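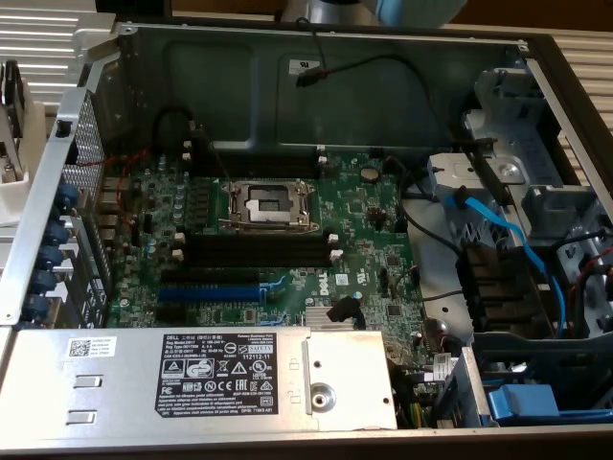

Side panel off, CPU socket empty.

OLD PCs WANTED (AND THE SWAP SHELF IS BACK)

Quick one as the print deadline is Wednesday and I'm typing this on the bus. The Brullmont Street repair evening starts up again in August, same room, upstairs, doors at 6.30pm. Lift still out of order, sorry. If you've got something heavy ring the bell and wait, one of us will come down.

Last season's numbers, for those who asked. 960 items through the door, biggest group was lamps, then toasters, then computers. £1,870 in the donations tin, most of it already gone on solder, fuses and the new extension leads. Full breakdown pinned up by the kettle.

Now, computers. Lots of you have an old desktop in the loft or under the stairs. Please bring it. The school in Vedham has asked for 16 working machines for its homework room and we're well short. Don't need to be fast. Don't need a screen, we've got a cupboard full of screens. Missing parts are fine too, two dead ones often make one good one.

Before you bring it:

Copy off anything you want to keep. Photos, tax stuff, the novel. We wipe every drive on the night and can't get it back afterwards.

Sign out of your accounts if it still starts up.

Take out any discs. We had a wedding DVD left in one last year and it took weeks to find the owners.

Bring the power lead if you can find it. We are always short of leads, no idea where they go.

Laptops yes, but not if the battery is swollen. Those go straight to the Peixoto Road tip, ask for the battery cage. Same for vapes, please stop leaving them in the biscuit box.

Printers no. Really no. We have eleven.

Swap shelf is back by the window, tidier than before. Keyboards, mice, memory, odd cables. Take what you need and leave something if you can. There's a box of Skoltex fans, never used, help yourselfs.

Also short of people for the sign-in desk, 2 hours a go, tea and cake provided. No technical knowledge needed, just legible handwritting. Put your name on the sheet by the door or reply to this email.

Bike evening dates next issue, still waiting to hear about the yard.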